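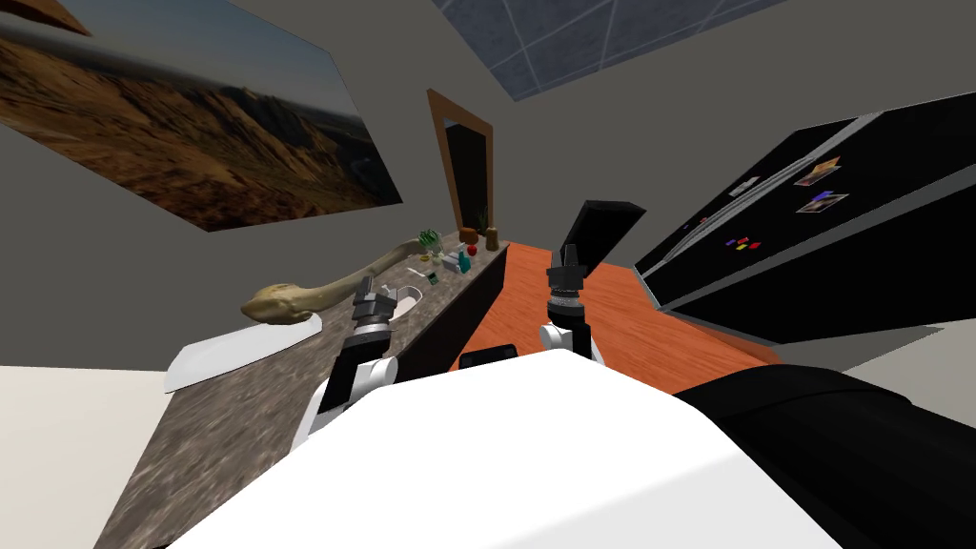
Nineteen bands where there should be one

2022-08-03 | Filed under: bench life, antibodies, moaning | 4 comments

So, the antibody. Those of you who read the January post will remember I was very pleased with myself for finding a cheap one against our favourite gut protein (I'm still not naming it here, the paper isn't out and my boss reads this). It came from Lesach, it was £245 a tube, and the picture on the data sheet was gorgeous. One crisp dark band, right size, not a smudge to be seen. I ordered it the same afternoon.

Reader, I got 19 bands. I counted them twice and then a third time after lunch in case I was hungry. My blot looked like a barcode.

For anyone who wandered in from the sourdough posts: a western blot is how we check whether a particular protein is in a sample. You mash up your cells, run the mash through a slab of gel so the proteins spread out by size, move them onto a thin membrane, and then wash an antibody over it. The antibody is supposed to stick to your protein and ignore everything else. Then you make it light up and you see a band. If the antibody is fussy, lovely. If it'll stick to any old thing, you get what I got.

My first thought was that I'd done something daft, which is a fair first thought with me. I once blocked a membrane in coffee whitener (it was the same colour as the milk powder and somebody had decanted it into the same sort of jar, I maintain this could have happened to anyone). So I made everything up fresh. New buffer, new milk, new gel, the good tips. I left the membrane in the cold room overnight and came in early, all hopeful, and there they were again. Same bands, same order, possibly a bit darker.

What I tried next

I diluted it. The sheet said to use it at one in 500 so I went to one in 2,000, and that got rid of most of the faint ones but also most of the one I wanted! Then I swapped milk for BSA, which helped the background and did nothing for the bands. Then I washed for longer. I washed for so long that I got through a whole podcast series about shipwrecks and I now know a great deal about rivets.

Then I did the thing I should have done on day one, and put the knockout cells on the gel next to the normal ones. The knockouts can't make our protein at all, we had the gene snipped out of them two years ago and they've been sitting in the freezer in the Robichaud building ever since. If a band shows up in the knockouts it can't be our protein, simple as that.

Every single band was there in both lanes. Including the one at the right size. Including the one I'd been gazing at fondly for weeks and had already put in a slide.

I had a biscuit and a walk round the car park.

Writing to the company

I'll be fair to Lesach, they did answer. The first reply asked whether I'd stored it correctly (yes) and whether I'd tried a different dilution (YES). The second one was much nicer, from somebody who plainly knew what they were on about, and it said the picture on the data sheet was made using cells that had been stuffed with extra copies of the protein. Well, of course it looked good. If you crank a protein up until the cell is practically made of it, any antibody will find it. Our cells make a tiny trickle of the stuff, and the poor antibody goes off and finds other company.

They've offered a credit note. I've said yes to the credit note. I'm not proud.

Where that leaves us

I had a grumble on the Prustance forum, as you do, and got 30 replies by the next morning, nearly all of them some version of "oh, that one". Two people had the same barcode from the same tube. One had published with it and has since gone very quiet. I do wish there was a place to look this up before you spend the money! There are a few sites that collect reviews, but our protein is unfashionable and had no reviews at all, so I've now written the first one and attached my ugliest blot.

The current plan is to stop relying on an antibody for this bit altogether. We're going to stick a small tag on the protein in its natural spot in the genome and use an antibody against the tag, as those have been tested to death. It's slower. It means cloning, and me and cloning have a history (see: the whole of last spring). But I've designed the guides, the Gondumar kit is on order, and the cells I want to use are thawed and growing away in the incubator, looking smug.

The slide has been taken out of the talk, by the way. I replaced it with the barcode and the title "Please don't buy this", and I'm told that's a bit strong for a departmental seminar, so the title may get changed. The blot's staying.

If anyone has tagged something at the tail end and had it stop going to the membrane, please leave me a comment. Ours has a fiddly little tail and I'm nervous about it. I could put the tag at the front, but there's a signal bit there that gets chopped off, so the tag would go straight in the bin with it.

Next post will be the rhubarb one I promised, the cake did eventually set.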